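Cable store, bench notebook, Room 2
March

Carried over from last entry: cable stock is still a mess and I've been putting off writing up the coiling rules. Doing it now while Percy's list is beside me.

Stock position. Percy Chávez went through the wall cabinet and the two drawers under the Drero supply. Total on his sheet is 351 leads of all kinds, of which 38 failed continuity or had a cracked strain relief. Those are in the red tub under the sink. They are not to go back on hooks. If you need a connector off one, cut it off and bin the remainder so it doesn't migrate back into circulation.

Black power and signal leads are the main problem. Same jacket colour, similar gauge, and too many were stored as a knot. I pulled one out last month and got four. The grey and blue leads are fine because there are so few of them and they live with their own instruments.

Method, agreed with Yesenia Guzmán:

1. Lay the lead out full length on the floor. Let it untwist. Do not skip this for leads over 3 m.
2. Start at the socket end, plug end last.
3. Over-under for anything longer than 2 m. Plain loops are acceptable for short mains leads.
4. Loop size to suit the basket floor. A coil that has to be folded to fit is too big.
5. No elbow winding. It puts a half turn into every loop and the jacket takes a set.
6. Tie once, opposite the plug. Hook-and-loop only. No tape, no zip ties.
7. Coil goes flat in the basket, plug accessible.

On point 6, I tried the Kälin ties against the Istier ones. Kälin hold better on thin jacket but pick up fluff from the garment side of the building and stop gripping. Istier are wider and stay clean. Ordered a further 19 of the Istier. Remaining Kälin to be used up on the instrument leads, where they don't get handled much.

On point 3, Percy disagrees and wants over-under on everything. His argument is that a single rule is easier to teach. Mine is that a stiff 1.5 m mains lead doesn't hold the reversed loop and springs open on the shelf. Left as is for now. We will look at it again when the next lot has been stored for a month.

Baskets. We settled on the perforated plastic type for loose stock. Solid tubs were trapping swarf and dust at the bottom and you couldn't tell from the side whether they were in use. The perforated ones let the rubbish drop out through the walls when you shake them, apart from whatever stays on the flat floor, so wipe that before loading. Two trial baskets in use. Kuteo quoted for more but I want to see how the handle slots stand up first. The old crates all went at the grip.

Labels: cable tie tag on the basket handle, length and connector type, pencil. Marker rubs off this plastic in a few weeks.

Trial baskets and black leads, table in the shared room: 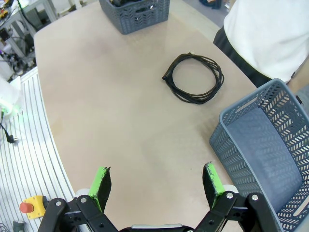
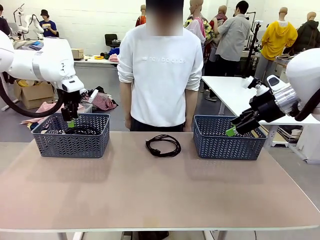
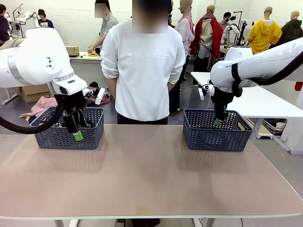 Coil shape needs a decision before we load the rest. A round coil wastes the corners of a rectangular basket, and two round coils side by side tend to ride up over each other. An oval sits better along the long wall and leaves a channel for the plug ends. The lead between the baskets in the second photo is looped as an oval with the plug end trailing, and I'd take that as the pattern for the short mains leads, with the tail shortened before it goes on a shelf. A trailing plug catches the next coil on the way out. In the first photo a tail also crosses over the top of the coil, and I want that tucked under the tie on anything going into stock. Left-hand basket in the second photo has a coil in it already. Limit per basket still to be set. My starting figure is two layers, then stop, even if there is room to the rim.

Surface. The beige top in the first photo has smudges and a few darker stains. I haven't identified them. Wipe with isopropyl on a small patch first and check whether anything lifts, and don't lay clean leads on it until that has been done. If it is old adhesive it will get into the ties as well.

Weight check on a full basket not done. The bench scale is out for calibration. Estimate from the spool data is well under the shelf limit, but I don't have a number for the connectors and those are most of the mass on the short leads.

Yesenia asked whether failed leads could be coiled the same way for practice. Yes, provided both ends are cut off first. Otherwise they look like stock.

To do:
- Percy: sort remaining black leads by length, under 2 m first
- Yesenia: tags for both trial baskets, pencil, as above
- me: patch test on the tabletop, then wipe down
- me: chase Kuteo on whether the quote includes lids. We don't want lids
- whoever is in first: empty the red tub if it is over the line

Checked late afternoon: one of the 5 m leads stored over-under last month pulled out straight from the hook with no kinks. The one beside it, wound round somebody's elbow, needed two goes on the floor and still has a set near the socket. Left that one laid out overnight under the window bench. Please step over it.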